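Grorkari two-arm bench kit: review after one season of use

Rating: 4 out of 5
Bought for: small training workshop, own money

I want to write this review mostly for people who must plan the purchase, because when I was searching I found many opinions about how the arms move and very few about what the whole thing costs you in the end. I am responsible for equipment in a small workshop in Cisternas where we teach adults the basics of automation. My budget is not large and every item on it I have to defend in front of my colleagues.

We compared three offers. The first was one bigger arm from Drinano, a good machine, but alone it would take almost all of the year's money. The second was to build from parts, which my colleague Baoshan Ding wanted very much. The third was the Grorkari kit with two small arms, which comes as one order with grippers, brackets and power supplies. We chose the third one. The reason was simple: our students must learn how two arms share one task, and with a single arm you can only talk about it.

Now the costs. The kit price is on the seller's page and it was correct, no surprise there. What I did not plan well was everything next to it. The enclosure with the walls was not included, and neither was the table. For the table, the walls and the lamps we paid 700 dollars extra, and this is with our own labor for free. Shipping was paid separately for each box. Please ask for the total shipping before you sign, I did not ask and I had to write a second request to our office. It was not a pleasant email to write.

Delivery was promised in 24 days and took 48. The seller (Flalovura, they are a reseller, not the manufacturer) answered politely every time, but the answer was always "next week". We had a course starting in February and we began it with slides only. If your course has a fixed date, I would order one full term before it.

Assembly took us two afternoons. The instructions are clear for the arms and poor for the mounting. The brackets sit in openings at the front side of the table, and the size of these openings is given only in a drawing on the last page. We cut the first one too narrow. Baoshan found the drawing after that, of course. The screws are good quality and there were enough of them, even some left.

In daily work the arms are quiet and repeat well. Big objects we do not try. For our exercises we buy cheap things from the stationery shop: tape, markers, small boxes with lids, a plastic organizer to keep them in. I recommend to put this also in the budget, it is a small line but it comes back every term, because objects fall and students step on them. The favorite exercise is when both grippers must hold the same small object. It sounds easy and it needs a lot of patience.
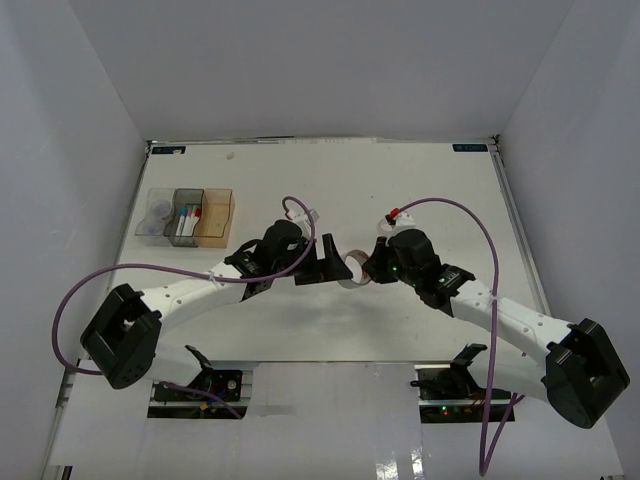
The cables are my main complaint. They run outside the arms and make big loops, and the kit has no guide or clip for them. In the first month one connector became loose on us and we lost a morning to find it. We bought a spare set of cables after that, and I think the manufacturer should simply put one in the box. I also would like black or gray cables, but this is only my taste.

Spare fingers for the gripper cost 13 dollars a pair, a fair price. We keep two pairs in the drawer. For the motors I could not get a clear price from Flalovura until now, only "on request", and for a planner this is not nice. I put a reserve in the budget for one motor per year and so far I did not need it.

What I like: both arms in one order, low noise, good screws, fair price of the small parts.

What I don't like: late delivery, cables without any guide, the important drawing on the last page, motor prices on request.

Would I buy it again? Yes, but with a bigger line for the table and the shipping, and I would order it before the summer. The support from Grorkari itself was better than from the reseller – they answered my question about the brackets on the same Tuesday I sent it. If you can buy from them directly in your country, try this first.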